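Orkasa presenta Huanca, su plancha de cartón reutilizable para la mesa de trabajo

2 de agosto de 2023. La empresa Orkasa anuncia la salida a la venta de Huanca, una plancha de cartón corrugado de color natural que se coloca sobre la mesa para proteger la superficie durante los trabajos manuales, la clasificación de objetos pequeños y la preparación de paquetes.

La plancha se vende sin impresión y sin recubrimiento. Mide 80 centímetros de ancho y se entrega doblada, de manera que entra en un armario común. El cliente la abre, la extiende y puede comenzar a trabajar.

"Muchas familias y talleres ya utilizan cartón para cubrir la mesa, pero normalmente es una caja cortada que no queda plana", explica Arnulfo Huamán, responsable de producto de Orkasa. "Nosotros quisimos ofrecer este mismo material en una medida cómoda. Las manchas y las marcas del uso no nos preocupan, son parte de su vida útil."

El cartón es compatible con las mesas pintadas y con los manteles decorados, y deja libre un lado para colocar cestas o recipientes.

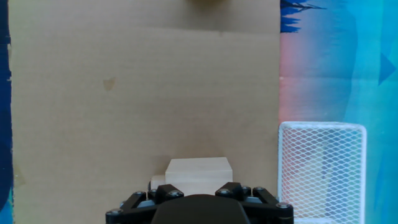

Disponibilidad y precio

Huanca se ofrece en paquetes de 5 planchas a través de la tienda Drunell y en los puntos de venta de la cadena Paveo. La primera producción es de 500 paquetes, de los cuales 85 se reservan para escuelas y talleres de barrio que los soliciten por escrito. La referencia del artículo es 903.

Al final de su uso, la plancha se deposita en el contenedor de papel y cartón, siempre que no tenga restos de pintura fresca o de grasa.

Una segunda medida, más estrecha, está prevista para el mes de enero.

Contacto para la prensa: Arnulfo Huamán, Orkasa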